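Papers > Robot Learning > Troris > Section 5

Search this paper Go

5.3 The night we lost 241 episodes

I'll own this one, it was my merge. We had 3000 demonstrations of the ball-into-box task, all done with the pair of hand-held grippers, and I was feeling pretty good about them (too good). Then we trained on the full set, put the policy on the Granodar arm, and it closed its jaws on thin air. Over and over! The arm would come down beautifully, stop short of the ball, shut, lift, and carry nothing at all over to the box with total confidence.

My first guess was the arm calibration, so I burned an afternoon on that. Calibration was fine. My second guess was the ball, as the fuzzy felt had given our depth estimates trouble before, and that wasn't it either. What finally gave it away was plotting jaw width against the wrist video. In 241 episodes the width signal ran ahead of the picture, by as much as 200 ms in the worst of them. So the policy was being taught that you close first and arrive second, and it learned that very well.

The cause was dull. Rada, our recording program, stamps each stream when it reaches the computer, and if the video queue backs up it keeps right on stamping without a peep. One of our machines had been restarted in June with a longer video queue than the others, and I never checked it before merging (there is a check now, it runs every time, and I still look at the plot by hand).

There's a safety side to this too. With nothing between the jaws, the arm's force limit never kicked in, so the fingers came together at full speed on 3 trials in a row before I hit the stop. We cracked a fingertip. After that we capped closing speed in software and kept hands out of reach for every first run of a new policy, which I should have insisted on from day one.

The approach is where the delay hurts most, with the jaws still open and the ball a little way off.

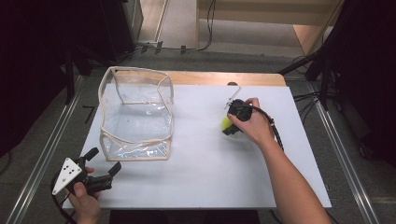
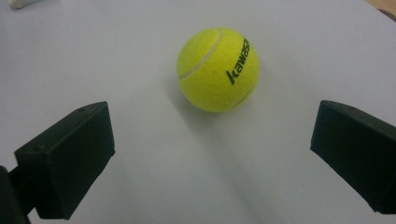 Figure 7. Demonstrating with the hand-held grippers, and a gripper-camera view of the ball between open fingers.

Zawadzka, reading a draft of this section, objected that capping the speed only hides a bad policy, and that we ought to reject any episode whose streams disagree before it gets anywhere near training. I agree with the second half. The cap is staying on.

Shares 3 | Comments 1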